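Llevo un mes ordenando la casa y he llegado a una convicción que defiendo ante quien me quiera escuchar: las cajas translúcidas son el mejor invento doméstico que existe. ¡Mejor que los cajones! Un cajón esconde. Una caja de plástico esmerilado deja ver lo justo, una mancha, una sombra, y con eso ya sabes si ahí dentro están los cables o las pilas.

Mi amiga Abla Ghanem, que tiene en Ludville un piso precioso lleno de cestas de mimbre, me dice que parezco un almacén. Puede ser. Pero ella tarda una tarde entera en encontrar el pasaporte y yo lo tengo en la mano antes de que hierva el agua.

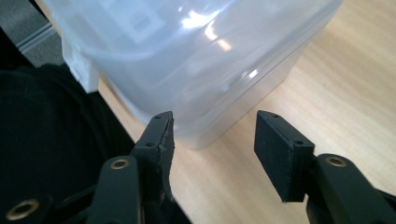 Lo que más me gusta son los cierres laterales. Ese chasquido – quien lo conoce lo sabe – da una satisfacción desproporcionada, como cerrar una maleta que por fin cabe. Y luego está lo de meter un papel dentro, pegado a la pared, para que se adivine desde fuera (yo escribo con rotulador gordo y letra de colegio, y tan contenta).

Reconozco que el plástico se raya y que con el sol de junio brilla de una forma poco elegante. También reconozco que en marzo tenía 12 cajas y ahora tengo 13, y que la última no hacía ninguna falta. Todavía no sé qué voy a guardar en ella. De momento la he puesto en el pasillo, vacía, y cada vez que paso abro y cierro la tapa.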